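Okay so I finally started sorting out the bench in the back room. Been putting it off since February. Thread, I guess.

Background: over 2000 little parts and bits for the shop, and my system until now was "it's in one of the ice cream tubs". Ashraful Mondal lent me his label printer and wouldn't take no for an answer.

Rule one – every basket gets a card with a code on it. No card, no spot on the bench. I did 20 last night and went to bed at 1 am feeling very smug.

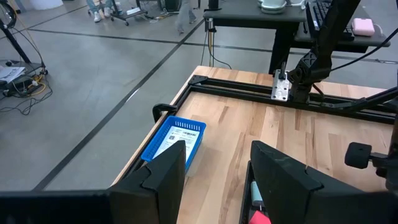 Blue basket with its card in. Maple-coloured top, my favourite thing in the room.

I just drop the card inside. I tried taping them to the rims first but the tape won't grip on those slotted edges, and I kept finding labels on my socks.

The baskets are Nutley ones, 65 cents each at the clearance place near Degefa Street. Should've bought more. Went back and they only had the ones with lids, which I hate.

Somebody asked about the desk behind. Yep, the dark grey one with the keyboard on the lower tray. It's next on the list, and the pale green-grey stack on top needs a proper home. I'm open to ideas!

4 shelves to go after that. If I go quiet, I'm under the tubs.

Oh, and the codes all go into a plain spreadsheet – colour of basket, what's in it, which shelf. Will share it once I've fixed my spelling.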